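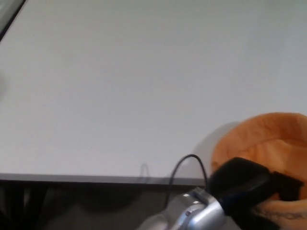 Tables: How a Flat Top Works

A tabletop is a flat surface held up at a useful height. Most have four parts to learn: the top, the edge, the legs and the frame that joins the legs to the top.

The top carries the load. When you set down a book, its weight passes through the top, into the legs and then into the floor. A top that is too thin will bend in the middle – this bend is called sag.

Color matters too. A matte surface scatters light in many directions, so it has less glare than a shiny one. White reflects most of the light that reaches it.

Try it: lay a ruler across two books set 20 centimeters apart. Put 3 coins in the middle, then 5. Look for sag each time.

Next page: Chairs and Stools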